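Asunto: Re: [desmontaje] Norma interna para celdas de desguace de PC, borrador 4

Hola a todos:

Martim Barros escribió:
> En el punto 6 pondría que nadie mete la mano en la torre con el
> brazo habilitado, y punto. Lo de "salvo supervisión directa" es un
> coladero. Y falta decir qué se hace con los cables antes de tirar
> de un disco.

De acuerdo con lo del coladero, Martim, ¡yo misma lo he usado alguna vez de excusa! Pero la redacción se nos queda corta: hay quien sujeta la carcasa por fuera, y eso no es "meter la mano". Yo hablaría de contacto con el equipo — dentro o fuera — y que cada taller diga en su ficha a qué velocidad lo permite, si es que lo permite.

Lo de los cables merece apartado propio. En Ivetti lo teníamos como nota al pie y así nos fue en junio (un conector SATA arrancado de cuajo, y luego a ver quién lo apunta). Propongo: primero datos, luego alimentación, comprobar que el disco está libre y solo entonces agarrar por el soporte. 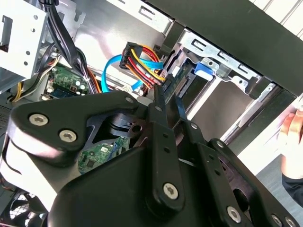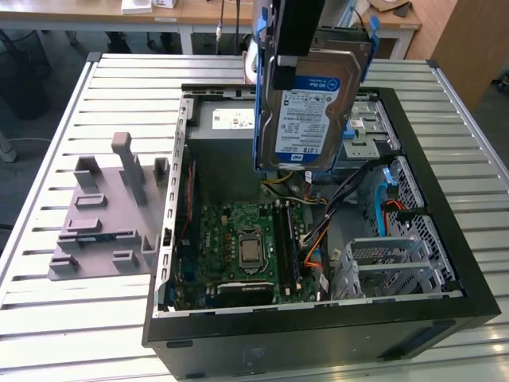 Una torre de sobremesa en la celda: la pinza dentro de la caja, con los cables de la unidad a la vista, y la pinza con un disco WD Blue de 1.0TB en su soporte azul.

Otra cosa, el registro. En Cornano apuntan el número de serie al final del turno y me parece tardísimo, yo lo leería en cuanto el disco sale de la bahía (la etiqueta está ahí mismo, qué menos). ¿Alguien tiene el formulario que usaba Vusow? El mío no abre.

Mando el borrador con los cambios cuando Martim me conteste a lo del contacto.

Un abrazo,
Pin-yu Chien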